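23/03/2025

Long one. Writing this fast before I forget what I changed, because the commit messages are no help (one of them just says "thing").

Started with the approach planner again. Jurkden keeps handing back paths that are legal and dumb. It wants to come in over the drive cage side every time, swings the wrist round, then has to unwind the cable on the way back out. The path is short by its own math so it's happy. I'm not. Put a cost on wrist rotation, small one, ran it in sim, looked great. Ran it on the arm, came in from the drive cage side.

Took me way too long to find. Config was being read from the old folder. My new cost was never loaded. An hour gone. Added a line at startup that prints which file it read, should have been there since August.

After that it behaved. Straight down from above, stop over the board, wait for the pose check, go on. Ferdinand called in around then and wanted to know why I have a wait in there at all. Told him the wait is the whole point. Blöndal (the perception side, his baby) gives a pose for the case and a pose for the board and they don't always agree, and if they don't agree I want to be hovering and not halfway into somebody's memory slots.

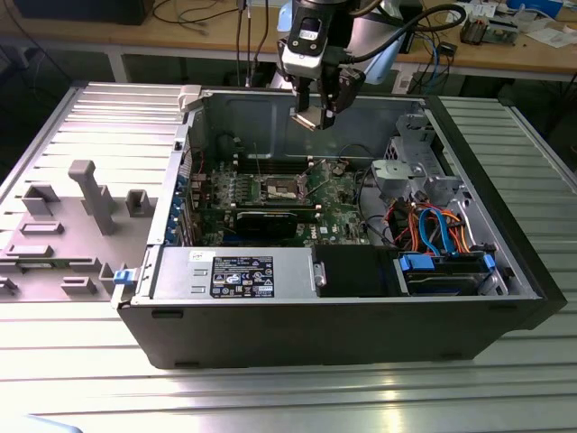

He said fine but make the wait depend on the answer. If both poses come back close, skip it. Okay, he's right, did that. Threshold is a guess for now. 5 mm. Wrote TODO next to it like a coward.

Rest of the morning on the collision model. Tower on its side with the panel off is a horrible thing to model. Box on the outside, easy. Inside it's all ledges and corners, plus the wires by the hard drive which the depth data turns into a kind of fog. Blöndal fills the fog in as solid. So the planner thinks there's a brick above the drive bay. Safe, sure, but it means anything down at that end is unreachable and the planner gives up after 4,000 samples and says "no solution" with no reason. Raised an issue asking for a reason. Urho replied in two minutes with a thumbs up, so, we'll see in a month.

What I did instead: split the model into hard stuff and soft stuff. Chassis, cage, power supply, graphics card are hard, never touch. Wires are soft, you can go over them with a margin but not push down. It's a mask drawn by hand for this one case, won't carry over to any other tower, I know, I know. But it lets me test the rest. Planner found a way to the drive bay on the second try. Did not run that one on hardware yet, want to sleep on it.

Lunch at the desk, bad soup.

Afternoon: control loop. There's a tiny shake at the end of the descent, been there for weeks, everybody blamed the gripper. I logged everything at 800 Hz and plotted it and it's not the gripper, it's us. The planner hands over its last waypoint with zero velocity, then the servo node starts up and sends its own first target which is a hair off from that waypoint, and the arm hops. You can see the step in the log plain as day. Fix is to seed the servo node with the measured position and not the planned one. Three lines. Three! Felt great for ten minutes and then Prastus wouldn't replay the log because I'd renamed a topic. Renamed it back.

Ran the descent again and again with the fix. Shake is gone in the plots, at least in the ones I looked at. Need to do it with the slow speed setting too, I only did normal.

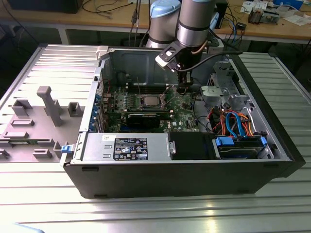
Arm over the board, RAM end. Blöndal + Jurkden, new rotation cost on.

Perception notes so I don't lose them:

Shiny stuff is still the trouble. The aluminum surface throws light back up and the bottom edge of the case gets eaten in the depth. Tried fitting the case pose from the top edges only, ignoring everything under that, much steadier. Slower tho. 28 ms a go, was less before, didn't write down how much less. Dumb.

The removed panel next to the tower got labeled as part of the case in a bunch of runs. Makes the case come out too wide and then the center is wrong and then everything is wrong. Gave it its own class for now. Urho says segment by height, the panel is low and the case is tall. Probably better. Except the panel has that tall post sticking up. Tell him.

Green board is easy. Wish it was all green boards.

Also the blue slot brackets are a really nice thing to lock onto for which way round the case is. Ferdinand wants to use the power supply label for it, I think brackets, labels will be different on every unit. We argued about it on the call and then he had to go get his kid. To be continued.

Hullmont want a status page by the end of the month. They asked for "percent complete" per module. What percent is a planner. I'll put a number and hate it.

Left for next time: slow speed runs. Merge the config print. Take the hand mask out of the main branch before someone thinks its a feature. Ask Urho for the reason codes again, nicely. Look at why the joint limit warning fires on startup when nothing is near a limit, it's been yelling for so long I stopped reading it, and that's how you get a bent finger.

Back hurts. Left the sim batch running overnight with the soft/hard split on, will read it with coffee.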